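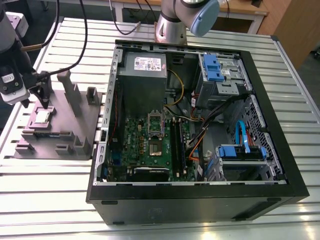 Issue 1014, page 2

Putting the chip back in

I dropped in on the Taris project at Brikorthorpe on Tuesday, and I've been boring my family about it ever since! The team there is teaching robot arms to put parts into a desktop computer, the fiddly stuff like seating a processor in its socket. (I bent pins on my last home build, so I was rooting for the arm.)

The trick, as I understood it, is a method called Kovesano. Most of the time the arm moves on what its camera tells it, and that's fine for reaching over to the fixture and picking up a chip. The last bit over the socket is where things used to go wrong, so the new method switches to feel. The arm lowers the chip gently, senses which edge touched first, tilts a hair and tries again. It's pretty much what I do with a house key in the dark.

They ran it 2376 times and the chip went in properly on the first go in around 1147 of those. Just under half! I thought that sounded a bit grim, but I was told the camera-only version did a lot worse, and that most of the misses were sorted on a second try. Memory sticks are next, and they need a proper shove, so I'm curious to see how that goes.

What I liked best was that the computer is a plain old Dell tower, cables flopping across the middle and all. No special tidy test board. If you want arms that can fix office machines, you may as well practise on one.
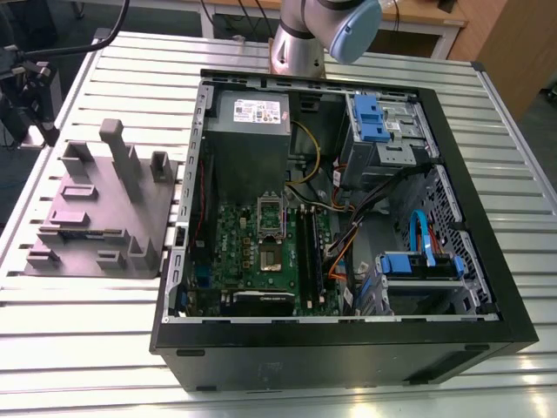
Where to read more

The write-up is in the Kaushik newsletter for October, and it's an easy read apart from the maths in the middle, which I skipped. The team is also planning an open afternoon at Brikorthorpe, and I'll post the time once I have it.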